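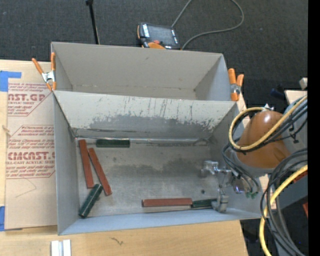

Two-bin block pick, side camera. Brown and green blocks in the front bin, gripper finger down by the near wall.

Stutulau two-bin teleop set

README, last touched in November by Pentti Kettunen. Short on purpose, ask me if something is missing.

What it is

1,335 demos of a person driving the arm by remote control to move small bar-shaped blocks from one metal bin to the other. 1,165 kept, the rest are in rejected/ with a reason code. All done at the Stollatley bench. One arm, one gripper, same table the whole time.

Task

Start with blocks in the front bin. Pick one, lift clear of the divider, lower into the rear bin, let go, back off. Repeat till the front bin is empty or the operator calls it. Blocks against a wall count, no nudging them out by hand once recording is on. Pushing with the finger is fine and there's a lot of it — if you want clean top-down grasps only, filter on push_flag = 0.

Color is not part of the task. Operators picked whatever was easiest. Don't train a color-conditioned policy on this and then write me about it.

How it was collected

Operator sits on the left with the Linora handset, eyes on the bins, not on a screen. Translation and wrist rotation on the sticks, gripper on the trigger. Deadman has to be held or the arm stops. Speed capped at 100 mm/s inside the bins. A few early sessions went without the cap and those are all rejected (code R4).

Between demos: arm home, blocks back in front bin, shake, go. Bins clamped to each other. If a clamp slips, stop and redo the bin check before you record again.

Files

demos/ one folder per demo
demos/*/side.mp4 fixed camera, 30 fps
demos/*/state.csv joint angles, gripper width, timestamps
demos/*/cmd.csv raw handset commands, before smoothing
meta.csv operator code, session, push_flag, drop_flag, notes
rejected/ same layout plus reason.txt

Timestamps are in ms from start of demo, not wall clock. cmd.csv runs a bit ahead of state.csv, use align.py in the Gondal repo. Dont resample first and align after, it smears the trigger edges.

Known problems

- Glare off the bin metal. Worse in afternoon sessions, exposure was locked so it just stays there.
- Arm and cables take up a good part of the right side of the view. When the gripper works near the right wall you may lose sight of a block. state.csv is fine for those.
- Bin floors are scuffed and smudged. Our first block detector liked the smudges a lot.
- Stuff on the table outside the bins was never standardized. Crop if it bothers you.
- drop_flag was filled in by hand and nearly all of it was checked by 2 people. Session 9 was not.
- operator code "C" and "c" are the same person, will fix.

Not in here

No force data. No depth. No wrist camera — was planned, mount kept hitting the divider. No audio.

Splits

train.txt and val.txt are split by session, so please keep them that way. Random split by demo gives you numbers that look great and arent.

Changes

v3: rejected/ added back, reason codes
v2: fixed gripper width units (was cm in half the files, now mm everywhere)
v1: first copy to the Gondal share

Questions go to Pentti, Monday is best. Include the demo number.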